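Karting at Zumitora, round four

3 Sep 2018

The rain that was promised for Sunday never came, so the fourth round at Zumitora was run in the dry from start to finish. We had 21 karts on the grid, the best turnout of the season.

I qualified eighth, which was fair. My first flying lap was spoiled by traffic at the hairpin and the second was simply slow. Dong-hyun Cho took pole again, with Fergal Foley next to him.

The first heat was decided at the start. Foley got better drive off the line and held the inside into turn one, and Cho had to tuck in behind. I gained a place when Iason Deligiannis ran wide on lap two, then lost it to him again near the end.

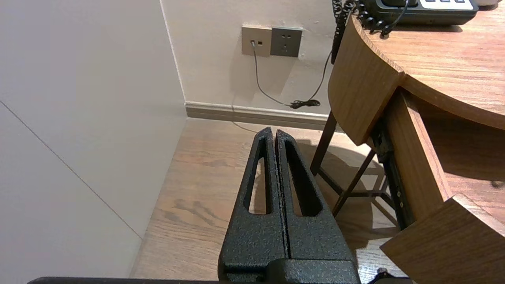
For the final I dropped the rear tire pressures a little and went one tooth bigger on the sprocket. The kart was better out of the slow corners but out of revs halfway down the back straight - not a good trade on this track. I finished seventh.

Cho won the final after Foley's chain came off with three laps left. Gyu-bin Yook was second and İlker Gezer third, his first podium since he moved up from the junior class in January.

Cho now leads the championship with 82 points. I still have a bent steering arm to replace before the next round, and I want to go back to the old gearing.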